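Shelf Restocking Trial: Call for Participants

Besby is looking for 17 small shops, kiosks and café counters to try its tabletop restocking kit before it goes on general sale. The trial starts in August and lasts three months. It is open to businesses in Parnemthorpe and Kallcombe only.

The kit has one arm with a two-finger gripper, a small wrist camera and a control box that plugs into an ordinary socket. It moves light packaged goods between a basket or tray and a counter display, and tidies items that customers have put back in the wrong place. Our current item list has 467 products on it, mostly confectionery, biscuits, jars and cans.

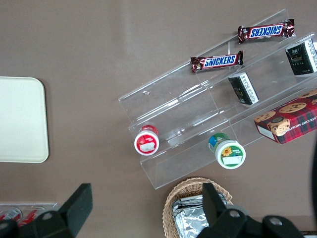 You can send us up to 2 dozen extra products to be added before your kit arrives. Loose fruit, glass bottles and anything over a kilogram are outside the trial.

What we ask of you:

A level counter or table that can be given over to the kit during opening hours
One member of staff who can attend a half-day training session at our Kallcombe workshop
A short written report each month — a page is plenty
Permission for our engineers to visit, normally before 9 am

Kits are lent free of charge and remain the property of Besby. Participants who complete the trial may buy theirs at a reduced price, with no obligation to do so. Installation and repairs are carried out by Chuang Services.

To apply, fill in the form at the foot of this page. Please include the width and depth of your counter and a list of the items you sell most.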